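From: Lanying Zeng
To: ciltville-water-tech
Subject: Re: [water-tech] Night flow at Purngate after the valve change

On the night flow question, the January baseline shouldn't be compared directly with the February one. The quoted text is trimmed to the part I'm answering.

> We closed the Povgate boundary valve and replaced the
> pressure reducer at Purngate the same week. Minimum night
> flow into the zone dropped by 20 percent. My reading is that
> the old reducer was passing too much pressure overnight and
> we've been feeding background leaks for years. Does anyone
> see a reason not to book the whole drop as leakage savings?
>
> Ciobanu

Two reasons.

First, the connection count. The zone file still lists 1,343 service connections. That figure includes the streets behind the Povgate valve, which have been fed from the other side ever since you closed it. Their night use has left your meter along with them. Until the list is split, any number per connection is wrong, and so is the allowance for legitimate night use.

Second, the logging interval. The inlet meter was set to 15 minutes before the swap and came back on hourly totals. Minimum night flow taken from hourly data will nearly always read higher than the lowest quarter-hour in the same night. That works against your drop, so the real change may be larger than 20 percent, but the two series can't be subtracted as they stand. Resample the old series to hourly first.
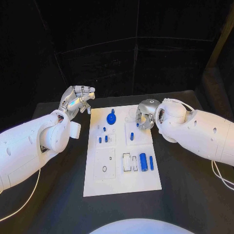
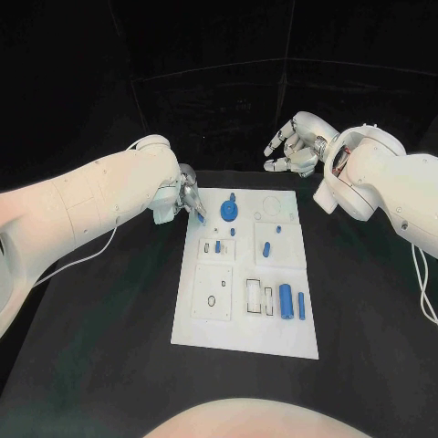 On pressure: you gave an inlet setting for the new reducer but no reading at the critical point. Inlet pressure alone won't tell you what the leaks see. If there is a logger on the hydrant at the top end of the zone, pull two weeks from each side of the change and take the average between 2 and 4 a.m. With that and the resampled flow, you can fit the exponent. I would start from 1.0 for a mixed network and expect it to come out higher if most of the pipe is plastic.

Also check that the Povgate valve is holding. Put a temporary logger on each side and drop the pressure in one zone for an hour at night. If the other side follows, the valve is passing -- and the flow you think you saved is being metered somewhere else. We had one at Ciltville that took 33 turns to close and still let water by.

I'd hold the savings figure until the connection list is fixed. The reducer change can go in the log now as a pressure change with no volume attached.

If you send the raw meter file instead of the summary sheet, I can run the resampling here. Please leave the gaps in as gaps. The last export had them filled with zeros, and the minimum came out as zero for four nights in a row.

Lanying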